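Laundry room and dryer check, spring round
Unit 9, Gornitz Court

I do this one every April, before the windows start staying open and I forget the dryer exists. OK means I looked at it and I'm happy. FIX means it's going on the list. My comments are for me and for whoever rents the place after me, so forgive the rambling!

1. Lint screen clean, no tears in the mesh: OK
I washed it with dish soap and an old toothbrush. Dryer sheets leave a film you can't really see, but run water over the screen and it just sits there in a puddle. Mine puddled. It doesn't now.

2. Lint screen housing vacuumed: OK
The skinny crevice tool fits if you take your time. I got a sock out of it too (gray, no idea).

3. Duct behind the dryer is metal, not crushed: FIX
It's metal, good, but I pushed the machine back too far last time and there's a flat spot right at the elbow. I want the shorter Torker duct with the swivel end, and 2 new clamps while I'm at it.

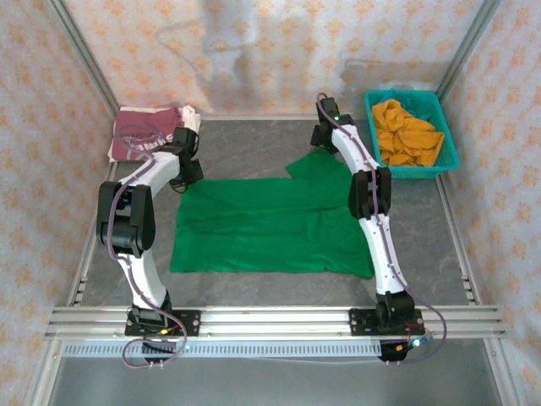
4. Outside vent flap opens and closes: OK
Run the dryer on air only and go outside and look. The flap lifted right away. Last spring there was a bird's nest started in there, so I checked with a flashlight as well.

5. Washer hoses, no bulges or rust at the fittings: FIX
Cold side is fine. Hot side has a little crust where it meets the valve. I wiped it off and taped a paper towel under it, and I'll look again Tuesday. If there's a spot, both hoses get swapped.

6. Shutoff valves turn by hand: OK
Stiff, but they turn. Please don't use pliers on them!

7. Washer level, no walking on spin: OK
I had to bring the front left foot down a hair. I ran the heavy bath towels from Bragança as a test, and if anything is going to make that washer dance, it's those towels.

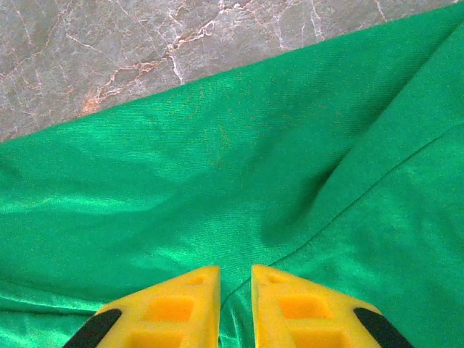

8. Outlet and cords: OK
No scorch marks, plugs snug, nothing warm after a full cycle. The iron gets its own outlet and I'd like to keep it that way.

9. Detergent and bleach up high, caps tight: FIX
The Prutanent stain remover was on the floor next to the drain, my fault. It's back up on the shelf, but the shelf bracket wiggles, so that needs a longer screw.

10. Smoke alarm in the hallway: OK
Tested, and very loud. Sorry, downstairs.

Still to buy: duct, clamps, one long screw, maybe hoses.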